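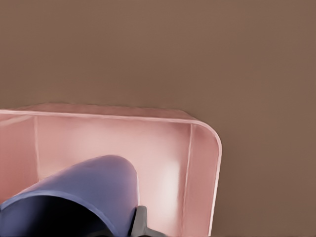 Akgül to swap curbside bags for bins starting in July

Print this story | E-mail this story

Households in Akgül will stop putting recycling out in plastic bags this summer and start using open bins that the town will hand out at no charge, the public works office said.

The first 400 bins go to homes on the north side of the Venitmont road in July. The remaining addresses will get theirs as deliveries come in. The town has ordered 1000 in all from Imov, a supplier that also provides the trash carts used at the school and the ball fields.

Melahat Gezer, who runs the public works office, said bags have been a problem at the sorting station for years. They tear on the truck and wrap around the rollers, and the line has to be shut down while someone cuts them loose.

"We lose part of every shift to it," Gezer said. "With bins the crew tips the load and puts the bin back on the curb."

Each household gets one bin. A second can be picked up at the public works counter for $10. Apartment buildings with shared dumpsters are not part of the change and should keep using those.

Paper, flattened cardboard, cans and plastic bottles can all go in the same bin. Glass still has to be taken to the drop-off behind the fire hall. Pizza boxes are accepted if the greasy part is torn off. Plastic bags, garden hose, clothing and batteries are not accepted, and bins holding any of them will be left at the curb with a tag.

Pickup days stay the same. Bins should be out by 6 a.m. and brought back in by dark. They have no lids, and Gezer said residents should put heavier items on top of paper on windy days.

There will be a changeover period of 2 months when crews will still take bags from homes that have a bin. After that, bags will be left behind.

Doğukan Tokgöz, who drives the hill route, asked residents to leave space between the bin and any parked car. He said the hardest stops are on Mill Lane, where the sidewalk is narrow and bins will have to sit at the foot of the steps.

Pickup reminders by text message will be run through Bitgate, the same service the town uses for snow notices. Residents already signed up for snow notices don't need to sign up again. Others can ask for a form at the counter.

Anyone who can't carry a bin to the curb may ask for pickup at the door. Requests made for trash pickup in past years carry over to recycling.

Get the local headlines in your inbox. Enter your e-mail address to sign up for our newsletter. You can unsubscribe at any time.

Comments (4)

Recep Bayram
No lids? Mine will be down at the creek by the first storm.

Duygu Yüksel
We had bins where I used to live and they worked fine. Write your house number on the side with a paint marker.

Ataberk Ateş
Does anyone know if milk cartons count as paper? The old flyer said yes and the driver said no.

Duygu Yüksel
Ataberk, I called about that last year and they told me to put them in the trash. Might be different now.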